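Safe Practice for Shared-Space Robot Arms in Domestic Settings
Progress report to the funder, second reporting period
Prepared by Do-yoon Ji, Kindora. 2019-02-07
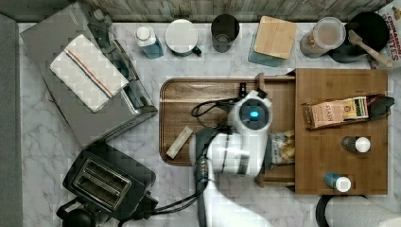
Figure 1. Arm working over the drawer organizer at the kitchen bench, with tray, toaster and toaster oven in place.

1. Purpose of this report

This report covers work on the draft practice code for small robot arms used on household counters. It sets out what has been completed against the work plan, what has changed in the draft since the first report, and what remains to be done before the code goes to outside review. Spending is reported separately.

The code is meant for groups that run arms of this size without a fence or cage, in rooms that look and are used like ordinary kitchens. Existing rules were mostly written for factory cells. They cover guarding, stopping and lockout well, but say little about loose objects, cords, food packaging or heat sources within reach of the arm. The draft fills that gap. It does not replace any existing standard, and a site that already works under one must keep doing so.

2. Status against the work plan

Item 1, review of current site rules: complete. Rules were collected from Kindora and from the partner site at Judano. The two sets agreed on emergency stops and operator training. They disagreed on who may clear a fault, on how close a second person may stand, and on whether appliances may be energized during a run.

Item 2, bench trials under the draft rules: complete for the drawer and tray tasks. A total of 2,291 runs were logged. Of these, 746 were done with the full counter layout, meaning appliances, containers and packaged goods all in place. The rest used a reduced layout.

Item 3, incident and near-miss log: in use at both sites. The form was shortened after the first month when operators reported that it took longer to fill in than the run itself.

Item 4, draft code, version 2: issued to both sites for comment.

Item 5, outside review: not started. Levero has agreed in writing to act as reviewer. See section 6.

3. Changes to the draft code

3.1 Layout of the work surface

Version 1 asked that the counter be "clear of unnecessary items". Operators found this unusable. The tasks call for a cluttered counter, and no two people agreed on what was necessary. Version 2 replaces the phrase with a layout sheet. Every object within the reach of the arm must be on the sheet, and each object is placed in one of three classes:

Class A: objects the arm is meant to handle or open. Drawers, small bottles and snack packages fall here.

Class B: objects the arm may touch without harm. Trays, boards and lidded containers fall here if they are stable when nudged.

Class C: objects the arm must not touch. This class covers heating appliances, glass, anything holding liquid and anything connected to a power outlet.

Class may change with the task. A glass jar can be moved to Class A if the task is to pick up that jar, but the change must be signed by the site lead and the jar must be inspected for chips before the first run.

3.2 Appliances

A heating appliance within reach must be unplugged at the wall before the arm is enabled, unless the task requires it to be powered. Turning it off at its own switch is not enough. Where the appliance must be powered, a second person must be present with a hand free to reach the stop button.

Cloths and towels on or against a heating appliance are allowed only when that appliance is unplugged. Both sites asked for a ban. The draft stops short of one because towels are common on kitchen counters and are part of the conditions under test. The layout sheet has a box for this, and the operator must initial it.

3.3 Cords and cables

Cords caused more discussion than any other subject. Version 2 separates arm cables from appliance cords.

Arm cables must be fixed along the links, with enough slack at the wrist for full rotation. Where a loop is left at the wrist, the operator must drive the joint to both limits at low speed and confirm that the loop does not snag on objects standing on the counter. This check is repeated whenever the layout changes.

Appliance cords should be routed to the back of the counter. Where a cord has to pass near the base of the arm, it must be taped or clipped so that it cannot be drawn under a moving link. Bang, which supplied the cable clips used in the trials, has been asked for a version that can be removed without tools.

3.4 Drawers and enclosed spaces

Reaching into a drawer raises two problems. The gripper may be hidden from the operator, and a stop command may leave the arm holding the drawer or caught inside it. The draft now requires:

- an operator position from which the drawer opening can be seen, either directly or on a live view;
- a speed limit on any move that starts or ends inside a drawer;
- a written release procedure for an arm stopped inside a drawer, kept at the bench.

The release procedure must not involve pulling on the arm by hand unless the maker's manual allows it. The motors are to be isolated first. Judano has asked for wording that permits hand release in joint-free mode, and this is under discussion.

3.5 Food and packaging

Packaged food used in trials is to be marked and is not to be eaten afterwards, whether or not the package has been opened. Crinkled or foil packages must be checked for tears at the start of each session. Torn packages are discarded and the crumbs removed before the next run, as crumbs were found in the gripper joint on two occasions at Kindora.

4. Findings from the trials

4.1 Stops

Most operator stops during full-layout runs were called when the arm approached a Class C object, with no contact following. Operators were told to stop early and no one was asked to justify a stop. The project team regards this as correct practice and has written it into the code as clause 7.

4.2 Contact with objects outside the task

Contact was most common with light items standing at the rim of a tray or lying loose on top of a box. Small bottles lying on their sides were a regular source of trouble in the drawer task. They rolled when the organizer was bumped and came to rest in places not shown on the layout sheet. The draft now says that the sheet must be checked against the counter after any contact, and that the run may not continue until the two match.

4.3 Operator workload

The layout sheet adds time at the start of a session. Kindora operators accepted this once a printed base sheet was available for each standing layout, so that only changes had to be written in. Judano operators continue to fill in a blank sheet each time and report that it is slow. The base sheet has been sent to them.

5. Matters not yet settled

Distance for the second person. Kindora uses a line on the floor. Judano uses arm's length from the stop button. Neither has been tested in a way that would support a fixed figure, and version 2 leaves the choice to the site.

Gripper force. The draft calls for the lowest setting that will complete the task, with the setting recorded. Reviewers are likely to ask for an upper limit. We have no basis for one at present and do not wish to copy a number from a code written for larger machines.

Record keeping. Logs are held for the length of the project. If the code is adopted elsewhere, a fixed period will be needed. A cap of 1,000 entries per log file has been set for now because the spreadsheet in use became slow above that size.

6. Work planned for the next period

Comments on version 2 will be gathered from both sites and answered in a single table. Clauses on hand release and on powered appliances will be redrafted first, as Levero has asked to see settled wording on both before its review begins.

The drawer trials will be repeated at Judano with the full layout. This was planned for the current period and was held back by the late arrival of a replacement wrist cable. No extra funds are requested for it.

Version 3 is due in August. It will include the layout sheet, the shortened incident form and the release procedure as appendices, each on one page so that it can be posted at the bench.

7. Request to the funder

Approval is sought to move the outside review from the end of the current period to the start of the next. The total length of the project does not change. A reply in writing to Do-yoon Ji at Kindora would allow the agreement with Levero to be amended before its present start date passes.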